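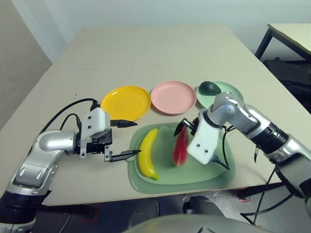
Both arms at the tray, with the plates set out behind.

Looking after a two-arm table cell

Workshop tips, June 10, 2021
By Gintarė Žukauskas

These are the habits we have settled on for the two-arm cell at Clesden. It handles toy food and plastic dishes most of the day, so the loads are light, but small faults still add up. Most of the jobs need a hex key, a lint-free cloth and a few minutes.

Before you touch anything
Bring both arms to the rest position, then cut power at the wall. Hold each forearm as the power goes off. The joints on ours sag a little, and a dropped gripper can mark the tabletop.

Gripper fingers
Wipe them with a damp cloth and let them dry. Skip solvents. Look at the tips from the side with the fingers closed: if you see light between them at the point but not at the root, the pair has bent and should be changed together. We change ours at 3000 grips whether they look worn or not. Finger sets from Stunesari and Imar both fit, but don't mix one of each on the same gripper.

Screws in the white housing
Check these every 1000 grips. Snug is enough. The housing is plastic and the holes strip easily – if one does, a drop of thread glue will get you through the week, and then order a new shell.

Cables
Leave a loose loop behind each gripper, big enough that the wrist can turn all the way both ways without pulling. Run the arm slowly through its full reach after any cable work and watch the loop, not the fingers. If a cable drags on the table, move the tie back toward the elbow a little at a time. Ties go on finger-tight and get trimmed flush.

Table layout
Plates in a row at the back, tray in front where both arms can reach it. Put pencil marks under the tray corners so it goes back to the same spot after cleaning. Our tray center is 460 mm from the left base. Glossy pieces such as the avocado get greasy from handling and start to slip, so wash them in dish soap once a week.

Starting up again
Power on, home the left arm first, then the right. Run 6 slow picks with each before going back to normal speed. If a grip lands to one side every time, check the tray against its marks before you change any settings. Write the grip count in the Tamošiūnaitė log, along with any parts you swapped.

Spare fingers and shells are in the second drawer.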